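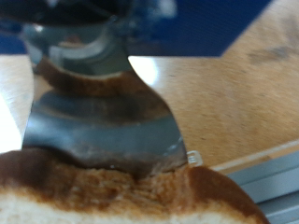 Reading time: 2 minutes

How to write the yearly report of your student society

By Abimbola Nwachukwu

At the end of the year somebody in the society has to write the report for the former members. In Stererach House this was my task for two years, and I want to share the way I did it. My first report was 2,052 words long and I received only one reply to it, from a man who asked if we still have the old piano. The second one was much shorter and people wrote back.

Before you start
Ask the secretary for the minutes of all meetings and the list of new members. Do this in February, when people still remember the autumn. If you wait until the exams, you will get no answers.

Step 1. Make a simple calendar
Write down every event of the year with its month and the name of the person who organised it. Do not judge yet which ones are important. Our calendar had 30 lines, and half of them did not go into the report.

Step 2. Choose the main events
Take four or five. For us it was the initiation dinner, the debate against Kakell House, the repair of the library roof and the weekend at Surkik. Write one short paragraph for each. Say who came and what was decided or won. If you lost the debate, write also that.

Step 3. Write about the members
Give the full names of the new members and what they study. Older readers like this part most. Check the spelling with each person; I wrote Iwasaki wrongly in my first report and had to send a correction to everybody.

Step 4. Explain the money
Three or four sentences are enough. Say how much came in, how much was spent, and on what. If you are asking for donations, name the purpose and the sum. We asked for 400 pounds for new chairs.

Step 5. Let two people read it
One should be a present member and the other should have left the society some years ago. The second reader will find the nicknames and short forms which only you understand.

Sending it
Put the text in the e-mail itself and attach a version for printing. Keep one paper copy in the house archive, with the year on the cover.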